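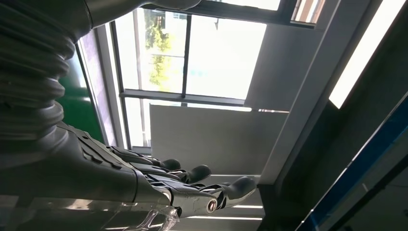 Gray hand, three fingers out

Lolden Town Supporters Board > First Team > Has the new man really turned it around?

hurnen_ender
2025-07-13
Everyone in the local press is calling last season the start of a dynasty. One cup and a second-place finish. Am I the only one who isn't buying it? We beat Harkness Rovers twice, fine, but they had sold their whole midfield by then.

eastbank369
You're not the only one. We were top for 13 weeks and blew it against teams in the bottom half. A great side doesn't do that.

oldturnstile
Disagree with both of you. I sat through the years when we'd get 787 people for a league game and lose it 3-0. A cup is a cup. Go and ask Harkness fans if they'd swap.

hurnen_ender
Never said I'd hand it back. I said dynasty is a silly word for it. The old side won the league three years running with half the squad coming up from the Hurnen Road youth team. Who have we brought through lately? 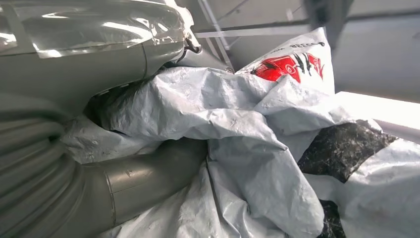

And before anyone says the left back, he came from Harkness at 17. That's buying a kid, it isn't raising one.

keeper_gloves_off
Bit harsh, he played two seasons in our reserves before he got a start. What do you want, a birth certificate from the parish?

eastbank369
What I want is a striker. The Hayashi Stand is supposed to be full next season and they've sold 1,347 season tickets for it so far, according to the club. I'd like to see that number checked too.

oldturnstile
So now the tickets are fake as well. You two would complain about a parade.

eastbank369
Depends who's paying for the bus.

hurnen_ender
Let's see where we are after the first six away games. If we're still in the top two I'll come back and say I was wrong. Harkness away is the second one, and we haven't kept a clean sheet there in years.

keeper_gloves_off
Bookmarked.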